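2018-01-26
Textile conservation workshop, Istia
Entry by Tiziana Piras

Relining of the Vomeno curtain, continued.

The adhesive trials on the spare linen were completed this morning. Strip 172 had lifted at both ends overnight and is rejected. Strip 173, prepared with the weaker paste, held along its full length and could be peeled back without leaving residue on the weave. The weaker paste is therefore adopted for the lower border. Strips are to be kept in the flat drawer with their labels attached until the June inspection.

The silk supplied by Zilar is a shade too yellow beside the original ground. A piece has been put in the dye bath for a second time, with the brown reduced. Colour to be judged in daylight on Monday, not under the lamps.

Stitching of the left seam was resumed after lunch and has reached the second tassel. The old thread breaks when drawn, and colleagues are asked to cut it at each stitch. Two needles were bent and have been replaced from stock.

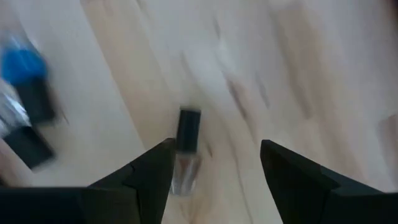

Table surface, pale wood with diagonal grain.

The border will be laid out on wood, face down, over three layers of tissue. Weights are to be wrapped before use.

Uzor has asked for the revised estimate. The hours for the fringe have still to be entered, and the cost of the second dye bath should be shown separately.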